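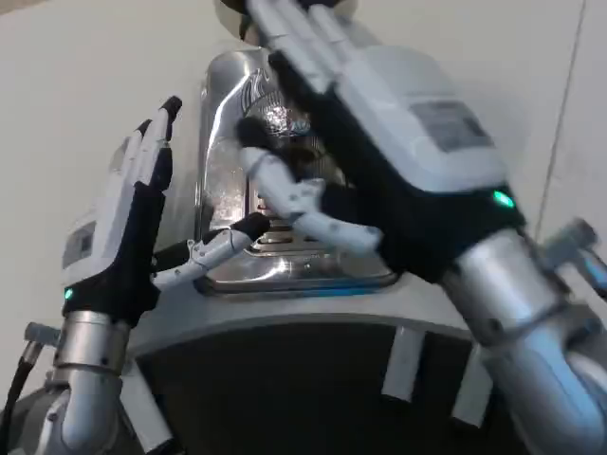 図1 ステンレス製機器の前で両手を開いた状態(頭部側カメラ視点)

## 多指ハンド比較試験 4月分進捗報告

Tudari 開発課

### 1. 今月の実施内容

飲料提供作業を題材に、DukenハンドとWidmerハンドの比較を進めた。いずれも同じ双腕に取り付け、制御器はBrernnessで統一している。課題は次のとおり。

- 両手を開いた姿勢から機器の左右へ接近する
- 注ぎ口の下で透明カップを保持する
- 保持したまま姿勢を変えず待機する

各課題をハンドごとに30回ずつ行った。関節角と指先力の記録は、予備動作を含めて合計3,971件になった。

### 2. 結果

接近動作では両者に大きな差は見られなかった。ただし、曲面が光を強く反射する位置では奥行きの推定が乱れ、手首の目標位置がずれることがあった。

カップの保持では差が出た。Dukenは指先をカップの縁に掛ける把持が安定していた。Widmerは親指の可動範囲が狭く、下側を支える位置に届くまで約6秒余分にかかった。指令周期は両者とも100 Hzで、今月は通信の途絶は記録されていない。

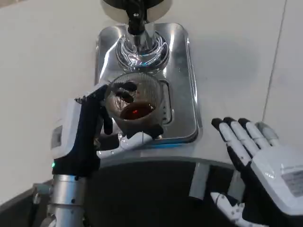

図2 左手によるガラスカップの把持。カップ内にコーヒー、右手は開いた姿勢

### 3. 課題

1. 透明な容器では縁の検出が不安定で、把持位置の初期値を手動で与えている。
2. 保持側と反対の手が注ぎ口付近に近づきすぎる場合がある。待機姿勢の見直しが必要。
3. 親指の接触判定のしきい値がハンドごとに異なり、記録を直接比較しにくい。

### 4. 来月の予定

待機姿勢を修正したうえで、カップ保持の課題を両ハンドで再試行する。しきい値は指先力の実測値に合わせて換算し、今月分の記録にもさかのぼって適用する。カメラの露出設定は固定値と自動の両方で測る。

予算は計画の範囲内で、追加の申請はない。Widmerの親指部品は交換用を一組手配中で、納期の回答を待っている。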